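**Ticket: carpet in the hall room, purple pattern looks pale**
Product: Mesel carpet, wall-to-wall
Status: open

Hello,

I write again about the carpet which Plodadis installed for us in June. The big flowers in dark purple and slate blue are good. My question is about the lavender and gray flowers between them. To me they look washed out, and I don't know if this is the pattern or if it is a fault.

What I tried until now:

- vacuum 3 times, in both directions
- lukewarm water on a white cloth, 13 minutes, near the door. No color came on the cloth.
- moved the console table for 7 days to compare the carpet under it. I saw no difference, so I put it back.

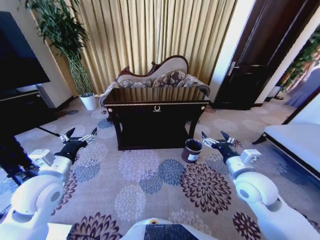

*Carpet by the console table, dark and pale flowers together.*

The room has some 300 hours of use since the installation, so I don't think it is from walking. I did not use any strong cleaner.

Please tell me two things. Is the pale color normal for this pattern? And can I use Trollent foam on it, or will it take out the purple?

**Update, July 20, 2018:** Plodadis answered that they ask Mesel for a sample piece. I wait with the foam.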